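[med-funding] 回复：Trevor 过渡资助改为配套拨付，各单位怎么看
发件人：列表订阅者（Vasten 分部）
列表存档 › 二月 › 按主题浏览

各位好，

先把原信贴在下面，省得大家再往回翻。我删掉了跟本题无关的会议室安排。

> 各位同事：
>
> Skilow 基金会的新一轮资助指南已经放到 Pruvisgate 上了，请有意申请的课题组尽早登录查看。主要变化有以下几处：
>
> 一、Trevor 过渡资助总额增加到 300 万元，为设立以来最高。
> 二、改为配套拨付，依托单位须承诺同等金额，可以用人员工资和设备使用折抵一部分，折抵办法另行公布。
> 三、间接费用上限统一为 10%。
> 四、申请书正文不再限制页数，但摘要要同时提供一份面向公众的版本。
> 五、结题报告由两份合并为一份。
>
> 总的来说，这一轮对医学基础研究是很大的利好，尤其有利于处在两个大项目之间的青年团队。希望各单位积极组织申报，有问题可以在列表里直接讨论。

我看了两遍指南全文，没看出“很大的利好”在哪里。下面逐条说，有看错的地方请指出来，我愿意收回。

先说总额。去年的盘子小一些，但那是全款，批下来就进账，课题组第二天就能续聘技术员。今年总额上去了，一半的力气要由依托单位出。对附属医院那种家底厚的单位，配套无非是内部转一笔账；对我们这种挂在地方学院下面的研究所，单位承诺函能不能盖章都要看运气。基金会自己的新闻稿标题写的是“投入再创新高”，正文里提到配套的只有半句话，夹在第四段中间。 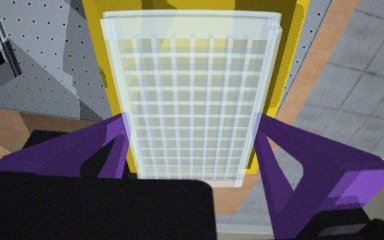 本页最后修改：二月，下午 4:40

接着说配套的性质。指南说可以用工资和设备折抵“一部分”，折抵办法“另行公布”。申请窗口已经开了，办法还没公布，那单位财务拿什么来签字？我去问过本单位的财务，答复是等办法出来再谈。等办法出来，离截止还剩多少天，指南里没写。以往的经验是补充文件通常在截止前一周左右贴出来，贴在平台的附件栏里，不发通知。去年就有组因为没看到附件栏里的新版预算模板，形式审查没过。

再说过渡资助的本意。最初设这个类别，是因为不少做疾病机制的组在大项目结题和下一个大项目批下来之间有一段空档，动物房的费用不会停，冻存的样本要有人管，随访的病人也不会因为经费断了就不来复诊。这笔钱小，但快。现在加了配套，就要走单位内部的立项、评议、公示，快字已经没有了。一个过渡资助走完流程要用掉半年，那段空档早就过去了，人也走了。

去年提交了 233 份申请，最后批了 10 份。这两个数字是基金会年报附录里的，正文没有提。今年总额增加，批准数会不会增加？指南没有承诺。指南里只写“视申请质量择优支持”，又把单项上限提高了。上限一提高，大家自然按上限写预算，总额多出来的那部分很可能全被单项金额吃掉，批准数原地不动。我不敢断定一定如此，但如果真想多支持几个组，把单项上限维持原样就够了。
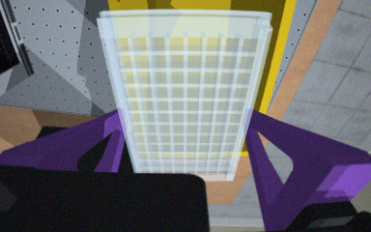

预算公开是我最想多说几句的地方。Skilow 每年公布的资助清单只有项目名称、依托单位和金额三栏，没有分项。间接费用到底提了多少，配套到没到位，结余怎么处理，外面的人一概看不到。基金会说明细属于单位内部事务，可钱里有捐款，也有 Vasten 地方财政的匹配，总该有个交代。我要求不高，表格做成上面那个半透明的网格容器那样就行：一格一格分清楚，隔着它还能隐约看出后面垫的是什么颜色。现在的清单是一整块实心板，三栏填满，后面什么都看不见。年报里倒是有彩色饼图，饼图的分类每年换一次，去年叫“人才”，前年叫“能力建设”，两年之间没法比。

间接费用上限统一为 10% 这一条，原信算作好消息，我也有疑问。上限统一以后，单位少收的那部分从哪里补？我们这边的做法是把公共平台的机时费往上调。流式、测序、共聚焦，去年都调过一回。从课题组的角度看，间接费用降了，直接费用涨了，手里能用的钱没有变多，账面上还更难看，因为机时费要占测试费的科目，测试费一超就要写调整说明。如果基金会真想限制提成，至少应当同时要求单位公布平台收费标准，并且在执行期内不得上调。指南里没有这一句。

正文不限页数，我也不觉得是减负。限页数的时候大家写得一样长，评审人看得一样累。现在放开，肯定有人写成一本书，别人看见了只好跟着写。附属医院有专门的项目办帮忙改稿，小单位只有自己熬夜。至于面向公众的摘要，我赞成有，但指南把它列为评分项，占多少分没写，由谁来打分也没写。病人代表参加评审我举双手欢迎，可去年说过要请病人代表，年报里的评审专家组成一栏还是只有“临床”“基础”“管理”三类。

两份结题报告合并为一份，这条我承认是好事。不过新模板比原来两份加起来还长一节，多了“社会影响自评”。自评这种东西，谁会给自己写差？

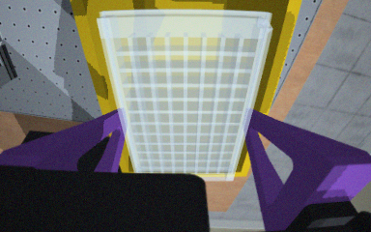
另一位订阅者私下回信给我，同意我转述大意：配套未必全是坏事，以前有些单位拿了过渡资助，转头就把课题组原有的基本运行费砍掉，等于用基金会的钱替单位省钱，配套至少逼着单位在纸面上承认自己有责任。这位同事还说，他们那里去年靠一纸承诺函把一个技术员岗位保了下来，所以请我别一棍子打死；至于折抵办法没出来，可以先按工资折抵一半来做预算，出来再改。

对这个意见我认真想过。单位拿外面的钱顶自己的钱，这种事我也见过，确实可恨。但要治这个毛病，直接规定“获资助期间单位不得削减基本运行费”就行了，违反的收回资助。配套的办法绕了一大圈，治的是有钱单位的病，吃药的是没钱单位。而且承诺函到底有没有约束力，我一直怀疑。去翻前几年别的类别里带配套的项目，结题报告中“配套经费到位情况”那一栏，多数填的是“按计划到位”，没有金额，没有凭证号，也没听说哪家单位因为没到位被追究。一个岗位保下来了，我替他们高兴，只是想知道这算承诺函的功劳，还是那个所的领导本来就讲理。

按一半折抵先做预算，我不建议。Pruvisgate 的预算模块提交以后不能撤回，只能整份作废重来，重来要依托单位管理员重新授权。管理员授权按往年的速度，快的两天，慢的看对方有没有休假。另外系统在截止当天下午一定会卡，这个就不用我多说了。

还有一点，原信没有提，我补在这里。指南第七节把“处在两个大项目之间”的定义改了。原来是上一个项目已经结题，下一个尚未立项；现在要求申请人“正在承担或近期承担过省部级以上项目”，“近期”没有解释。做罕见病的几个组，本来就长年拿不到省部级项目，全靠小额资助和病友会一点点凑，这一改，他们连门都进不去。青年团队也一样，刚独立的 PI 哪来的省部级项目？原信说尤其有利于青年团队，我不知道依据是哪一句。如果有人在指南里找到了，请告诉我页码。

我打算以个人名义给基金会写一封信，问下面几件事。愿意联署的请直接回我，不要回到列表里，免得刷屏。

1. 配套折抵办法什么时候公布，公布之前申请窗口能不能暂缓，或者截止日期相应顺延。
2. 今年计划批准多少项，能不能给一个下限。
3. “近期承担过”的近期指多长时间，罕见病和新独立的课题组有没有例外。
4. 单位削减原有运行费的，基金会管不管，怎么管。
5. 年报能不能公开各项目分项执行数，格式固定下来，几年之内不要再改分类。
6. 公众摘要占多少分，谁来评。

回信我不太指望。上回问年报附录里一个数对不上的事，收到的是一封自动回复，感谢我对医学研究事业的关心，后面附了一个满意度调查的链接。调查我填了，没有下文。
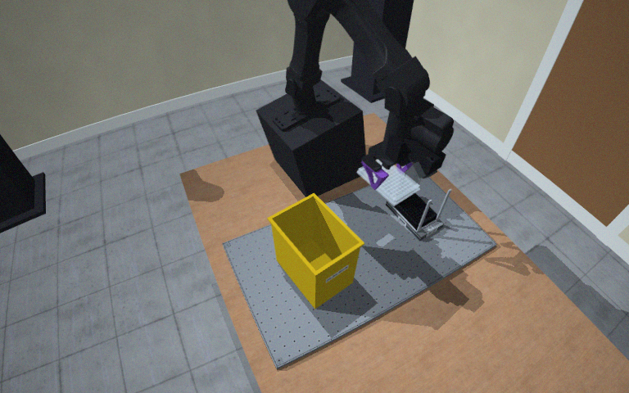 图：黑色机械臂的两根紫色夹指夹着白色网格板

有人在列表上问过要不要干脆不申请。我的看法是该申请还得申请，毕竟细胞要养，人要发工资。只是请各位在单位里转发的时候，别照抄“史上最高”那几个字，把配套和第七节一并写清楚，让组里的年轻人自己判断值不值得花这三个星期。我们所里已经有两个博士后把指南标题截了图发在群里，底下一串鼓掌，点开正文的恐怕不多。

另外，Vasten 地方财政那部分匹配，今年是跟着 Skilow 的总额走，还是维持去年的数，我到处找都没有找到文件。原信里那个总额是否已经把地方匹配算进去了，也请知道的人说一声。如果算进去了，那基金会自己增加的部分要打很大的折扣，甚至可能没有增加。去年的新闻稿是分开列的，今年合在一起列，这种改法我见得多了，所以多问一句。

附件里有我做的新旧指南对照表，左边旧版，右边新版，改动处加了下划线。第五节我还没有对完，先发给大家用，发现漏的请直接在表里补，改完发回列表。

--
退订或修改接收方式，请登录列表管理页面。
发往本列表的信件将公开存档。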